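Villey Street Kitchen Notes
@villeystreetkitchen

Okay friends, several of you asked how we do the red punch for the Arkanham spring supper, and I have been promising to write it down since last April, so settle in with a coffee because I've never been able to tell this one briefly. Thread!

First thing, the punch is mostly a concentrate that gets made ahead, and then it's stretched with cold water and ice in the big coolers. Everything that can go wrong goes wrong at the concentrate stage. If that part tastes right, the rest is just lifting and carrying.

The base is dried hibiscus, steeped in hot water until it's so dark you can't see your spoon. I used to boil it. Please don't boil it! It goes bitter and a bit dusty at the back of the throat, and no amount of sugar brings it back (I have tried, and I've drunk the results all week out of stubbornness).

So: water to a boil, heat off, flowers in, lid on, 16 minutes. I know that's an oddly exact number. I landed on it one evening when the phone rang and I got talking, and that pot was the best one we'd ever had, so it stayed.

Strain it twice. Once through the ordinary sieve to get the flowers out, and again through a clean dish towel you don't love. The towel will be pink for the rest of its life. Mine has been through so many suppers now that it's more of a maroon.

Sugar goes in while the liquid is still warm. Then orange juice, then lemon, then a small thumb of ginger, grated and squeezed in your fist so you only get the juice. Taste it. It should be much too strong and a little too sweet, the kind of thing that makes you blink.

Quantities, because I know I'll get asked. For every 4 cups of strained hibiscus I use one cup of sugar, one cup of orange juice and the juice of two lemons. Then when it's serving time, one part of that to two parts cold water. If your ice is going to sit in it for a while, hold back some of the water.

Now, measuring. For years I free-poured from the stockpot and every cooler came out different. People would try the one by the door, and then wander over and try the one by the piano, and come and tell me which was better, very kindly, while I was trying to slice bread.

These days I measure everything out in clear plastic, and it has made me a calmer person. Clear matters more than I expected. You can see the level from the side without tipping it toward you, and you can see the color, and the color tells you nearly everything about strength once you've made a few batches. 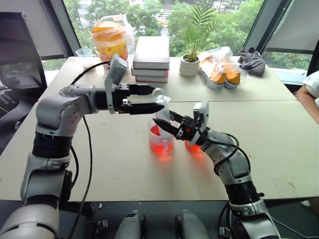 Red in the measuring cup and more of it standing just behind, with the snack bucket at the back.

I do love how the light comes through it. There's that orange-red glow in the cup, and the one right behind throws a red patch onto the tabletop. I've stopped mid-pour before just to look at it, with a line of thirsty people waiting, and I'm not even a little sorry.

A cup with a handle is worth having, by the way. I got by with a plain beaker for a long time and it's miserable once your hands are sticky, and your hands WILL be sticky. The sugar gets everywhere. I found some on the light switch once.

While we're on the tables - if you've pushed two together, which is how we get enough room, mind the seam. Do your pouring well to one side or the other. A drip on a pale tabletop wipes up in a second, but a drip in the crack goes straight through to the floor, or to your shoe, and you find it later when everything has gone tacky.

Keep a damp cloth in your other hand the whole time. Hibiscus stains if you leave it overnight and comes up easily if you don't. For old marks, baking soda and a little water, leave it while you do something else, then rub gently. It got a ring off my own kitchen counter that I'd been hiding under the fruit bowl.

Somebody messaged to ask about the snacks! That's our big clear bucket, and it lives toward the back of the table on purpose. At the front it gets elbowed, and small hands go in up to the shoulder, and then you have wrappers in your measuring area. At the back people have to reach a bit, so they take one or two and move along.

Orange and yellow packets are cheerful next to the red, too. I'd like to say I planned it that way, but the first year it was what the shop had on the shelf, and then it looked so nice we carried on.

If you're buying snacks for a crowd, get them individually wrapped even though it feels wasteful. Leftovers keep until the next thing. An open bowl of crackers after an evening near a steamy kitchen is only good for the birds, and our birds have gotten picky.

Back to punch. You can make the concentrate four days ahead if you keep it cold and leave the citrus out until the day. With the juice already in, I wouldn't go past the next evening, it loses its brightness and starts to taste like the inside of the fridge.

It freezes beautifully as well. I do trays of it for ice, so the last glass is as red as the first one. Do this the week before and warn everyone at home, or somebody will put them in a glass of water and be very surprised.

Label the jugs. I mean it. The year of the Trestier Hall supper we had beet water from the salad in one container and concentrate in another, side by side, same red, same size. You can guess. A few people said they liked it! I think they were being polite. Masking tape and a marker, every time, even if you're certain you'll remember.

The other question I get is whether you can use the powdered kind. Of course you can, it's a drink, it's meant to be fun. Mix it a bit weaker than the packet says, add real lemon, and it'll disappear just as fast. Kids prefer it, if I'm being truthful about my own household.

For anyone planning their first big one: last year's supper had 197 people through the door, and we ran out of ice long before we ran out of punch. So whatever ice you've got in your head, buy more than that, and keep a bag in a neighbor's freezer if yours is full of bread like mine always is.

Also put a second pitcher of plain water out. It looks a bit sad next to all that red but it's the first one empty on a warm evening, and it saves the punch for the people who really want it.

One more thing and then I'll let you go. Rinse the plastic cups and jugs straight away in cool water before you use the hot. I don't fully understand why, but hot water first seems to set the pink in. Ours are still nice and clear and we've had them for ages.

A couple of you wanted the version with cloves and orange peel that we make in winter. It's a different steep and a much smaller pot, and I need to dig out the card, which I last saw inside the Salazar cookbook holding a place at the dumplings. I'll post it when I find it.

If you make the red one, send me a picture of the color, I really would love to see it. And tell me how dark you let yours go - my sister-in-law stops hers at ruby and I think she's wrong, but she brings the good napkins so we don't discuss it.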